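Buying the Lesson Along with the Machine

The two-armed bench kit sold by Citell under the name Bromero is, on paper, a modest product. It offers a pair of arms, a stand, a controller and a year of support. The larger charge lies elsewhere, in what the firm calls guided task set-up, and it is this service that institutions should examine before they sign.

Our view at Ernidum is that the service is worth having but badly sold. The brochure issued in January lists 59 tasks as ready for use. A purchaser may reasonably take this to mean that the arms will perform them on arrival. The contract says only that Citell will help staff to teach them, in sessions charged separately after the first 8.

Household tasks show the difference most clearly. Placing soft goods on a shelf sounds simple, yet the height of the board, the shine of the table and the give of the material all have to be dealt with afresh in each new room.

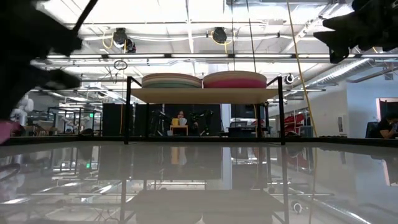 Shelf task with two stacks of round discs on a glossy white tabletop.

Work of this kind takes patience, and the supplier's trainers are good at it. Our complaint concerns the terms. The rival Bellini package names fewer tasks, but states for each one how many trials were run and under what lighting. For its shelf task the figure given is 276 trials, of which 238 were counted as successful. A buyer can plan around a figure of that sort. Citell publishes nothing similar, and its sales office declined to supply any when we asked.

We would therefore advise members to request written trial results for every task they intend to use, and to have the training sessions priced in full before the order is placed. The arms themselves may well prove sound – the present paperwork gives a buyer no means of judging.

Ernidum, 2019-02-21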